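Keskin Introduces Divided Carton for Packing Bedrooms and Small Rooms

Flunusbridge, Tue 13 May

Keskin, a supplier of moving and storage cartons, has added a divided corrugated carton to its Traten line for household moves. The carton is intended for the mixed contents of bedrooms: soft toys, boxed games and cards, stationery, cables, desk accessories and small display items. It is available from the company's Flunusbridge warehouse and through its regional dealers.

The Traten divided carton is made of brown single-wall corrugated board with four top flaps and four bottom flaps. A loose divider flap of the same board is supplied flat and is placed across the bottom of the interior after the carton is squared and taped. The divider can be laid flat as a second floor layer, or folded along its score line and stood upright to separate two compartments. It can be removed when the full interior is needed.

The rated load is 20 kilograms with the bottom seam closed by two strips of tape. The rating applies to an evenly distributed load and a dry carton. Keskin does not rate the carton for stacking when the top flaps are left open or when the contents rise above the top score line.

"Most of the calls we take about damaged contents concern bedrooms and home desks, where a soft item and a hard item have been put in the same space with nothing between them," said Halima Sang, product manager for household packing at Keskin. "The divider gives the hard items a fixed side of the carton. It is a simple part and it adds very little to the weight."

Packing procedure

The company has issued a revised packing sheet with the carton. It recommends using the bed as the sorting surface, with the bedding left in place until the last carton in the room is closed. A blanket keeps small parts from rolling and holds them at a height where they can be sorted without bending. Items are laid out by type before any of them go into the carton. The open carton stands at one end of the bed and the tape is kept off the bed. 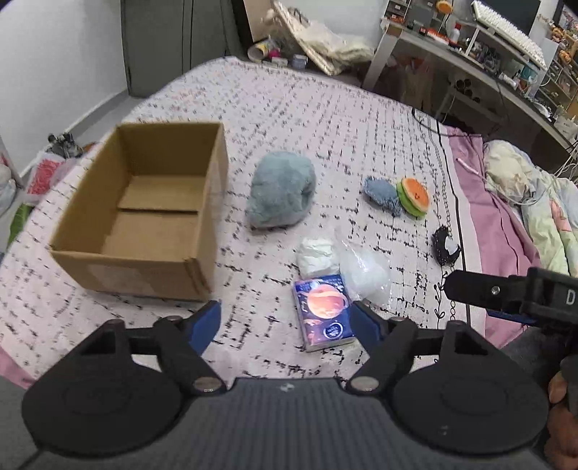
Flat and rigid items are packed first. Small card boxes, books and boxed games go against the wall of the carton on the hard side of the divider, with the long edge down. A card box that opens at one end should be closed with a paper band before packing. Pens and markers are capped and placed in a pouch or clear bag, and they are not packed loose with fabric items. Cables are coiled, tied and bagged one to a bag, with a label giving the device they belong to.

Plush toys are packed on the soft side. Large plush toys go in at the bottom and smaller ones fill the corners. They may be used as top fill over the hard side, provided the flaps still close flat without pressure. The sheet advises against using plush toys in place of wrapping around glass or ceramic pieces. Loose cloths can be folded and used for that purpose, or laid between layers.

Quilts and spare blankets are too bulky for the divided carton and should be packed in a bag or in the large undivided Traten carton. Bedding that is needed on the first night is packed last and marked on two adjacent sides.

Desk contents are handled separately from bed and closet contents. Keyboards are wrapped and stood on edge beside the divider. Monitors are outside the scope of the product and should travel in a monitor carton with fitted end pieces. Small figures from shelves are wrapped one at a time, with thin parts such as arms and stands padded before the outer wrap is applied.

Testing

Keskin evaluated the divided carton in 427 packing trials using typical bedroom contents. Each trial consisted of assembly, packing to the top score line, closing, a carry over a fixed indoor route and unpacking. Assemblers recorded the position of the divider before and after the carry. The trials led to two changes in the final design. The score line on the divider was moved to the center, and the corners of the divider were trimmed so that it can be lifted out with one hand when the carton is part full.

The trials also resulted in a change to the printed panel. The earlier panel carried a list of rooms to be circled. The new panel has a blank field for the room and a second blank field for contents, both placed on a short side where they remain visible when cartons are lined up along a wall.

Availability

The divided carton is supplied flat in bundles with one divider per carton. Dealers may order in mixed pallets with other Traten sizes. The minimum warehouse order is 100 cartons. Household customers can buy single cartons at the Flunusbridge trade counter. Tape and clear bags are sold separately.

Dividers will also be offered as a replacement part. They fit the current medium Traten carton and do not fit the earlier medium carton, which has a narrower base. Customers who are unsure which version they hold can check the bottom flap, where the current version carries a printed square in one corner.

The Bireo line of fabric storage bins is not affected by the change and continues in its present sizes.

The revised packing sheet is included in every bundle, and single copies are available on request from the trade counter.

Contact: Halima Sang, Household Packing, Keskin, Flunusbridge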